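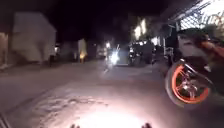
Our road after dark, with a motorbike going by on the right.

I have been walking after supper since April, and I keep meaning to write about it, and then I sit down and write about the garden instead. So tonight the garden can wait (the beans are fine, thank you to everyone who asked, the slugs have moved on to the marigolds).

It began with my knees. The doctor at the clinic in Maglaya looked at my chart and then at me and said that a woman who sits at a desk all day and then sits at a table all evening shouldn't be surprised if her knees complain about stairs. She was quite kind about it. She told me to walk for 20 minutes after my evening meal, every evening, and to come back in three months. I nodded very seriously and went home and did nothing at all for a fortnight, apart from buying a pair of shoes. They were blue and very comfortable and I wore them to the market twice.

What got me out of the door in the end was Pacita Ocampo from two houses down, who rang one evening to say she was going to walk to the chapel and back and would I like to come, and I had just enough rice in me to say yes before I thought about it. We have been going ever since, most nights, the two of us, and sometimes Shiela Manalastas if her shift at the pharmacy finishes in time.

Walking at night is a different thing altogether from walking in the day. I'd lived on this road for so long that I thought I knew it, but I knew the daytime one, where you keep your eyes on the shade and get from one patch of it to the next as fast as you can. At eight o'clock the heat has gone out of everything and you can look up. I had never noticed that the house with the green gate has a second balcony. I had never noticed how many people sing while they wash up! There is a man past the corner who does nothing but old love songs, and he's not bad, though he runs out of breath on the long notes, and Pacita slows down outside his wall so that we can hear how he gets on.

You smell people's suppers too. Fried garlic, mostly, and somebody who must make fish soup three nights out of seven. I've started cooking with what I smell the night before, so if you've been wondering why this blog went from chicken to sour fish broth in the space of a month, there you are, I owe it all to a kitchen window.

We don't go far. Out of our gates, down the slope to the bakery, left by the Plirkar repair shop where they fix fans and rice cookers, along the flat stretch to the chapel and home by the back lane if it hasn't rained. If it has rained we come back the way we went, as the back lane turns to soup and I am fond of my shoes. Shiela once measured it on her phone and it was disappointingly short, so we have agreed not to measure it again.

The surface is another matter. I could write a whole post about the cracks and patches in this road and I suspect only my brother would read it. You learn where to put your feet. Macarena Painemal, who moved here from Chile with her husband and teaches at the primary school, turned her ankle badly in her first week and had to do her first lessons sitting down with her foot on a box, which she says was the best thing that could have happened, because the children thought she was terribly important. She comes along with us now and then and carries a torch the size of a rolling pin. I carry a small one from Bomell that I bought on offer, and it does well enough as long as I remember to charge it, and I remember perhaps half the time.

A few of you have written to ask whether I feel safe, and I'd like to answer properly. Mostly, yes. We go in twos or threes, we wear something pale, and we keep to the side where we can see what is coming. The motorbikes are the thing to listen for. They come quickly, and the young ones especially seem to take the bend as though there couldn't possibly be three middle-aged women on the other side of it talking about hip operations. Pacita simply raises a hand at them like a traffic policeman, and they do slow down for her. They don't for me. I've tried it with the same hand and the same face.

I bought us reflective bands for our arms, 425 for a set of four, from the Dernar stall under the overpass. I thought this was dear until Teodoro Pascual told me he'd paid 1,000 for the same sort of thing in the mall, and then I thought I'd been very clever and told everyone. Mine has already lost its sticky bit. I've sewn a button on it.

Teodoro doesn't walk, I should say. He sits on the bench outside his gate and we stop and talk to him, and I've realised that a good part of our exercise is in fact standing at Teodoro's gate. He knows everything. He knew the bakery was changing hands before the baker's cousin did. He told us about the flood that came up to the second step of the chapel when he was a boy, and how his father carried the family sewing machine on his head to the upper road, and then went back down for the hens. I asked him how many hens and he thought about it for such a long time that Shiela had to go home, and he still hadn't decided.

I hadn't expected that side of it. When I worked it out, I had lived a few doors from this man for most of my married life and I'd said good morning to him and not a lot more. In the day there's always something in your hand, a bag or a key or a phone, and you are on your way to somewhere. After supper you aren't on your way to anything, so you stop. My mother's generation did it every night without calling it exercise. They brought their chairs out to the front and fanned themselves and disapproved of people's haircuts, and I remember lying half asleep across two of those chairs pushed together with the voices going on and on over my head. I'd forgotten that until this year. I could even tell you what the chairs felt like on the backs of my legs.

Anyway, the knees. I went back after my three months and the doctor bent them this way and that way and seemed pleased. She asked if I was doing the 20 minutes and I said we were usually out for over an hour, and she looked very impressed, and I didn't mention the bench. The stairs at work are better. Kneeling is still no good, so the low beds in the garden will have to be done from the little stool for now.

If you're thinking of starting, my only real advice is to find somebody who will ring you. I would never have kept it up alone. And eat a bit less rice than you'd like beforehand, or you'll have a stitch by the bakery. Ronaldo Padilla left a comment on my last post saying he'd tried it and got one every time, and I think, Ronaldo, if you're reading, it may be the second helping!

I'd love to hear where the rest of you walk, if you do. Shiela wants us to try going early, at five in the morning, before it gets hot, and Pacita is pretending she hasn't heard. I said I would ask on here and see what people thought. Next week it's back to the garden, and I'll put up the broth recipe that 100 of you seem to want, as soon as I've worked out how much tamarind I really use.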